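How many demonstrations for a pick-up task with hand-held grippers?

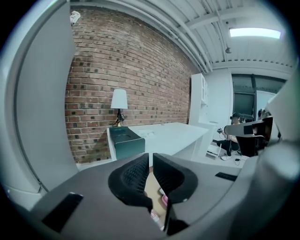 Page 1 of 2

We collect examples in a room with a brick wall and a white desk. We have 592 now, all for one small object. The policy still misses the object often. Should I go to 1,000 or change something first?
Posted by funum_lab

Change first. Move the object and the start position every 40 examples — mine were too similar and 3,000 did not help me.
brondham

more data always better

provdale_k

Check also that both fingers stay in view during the closing. I removed the bad ones in September and it became better.
Szabó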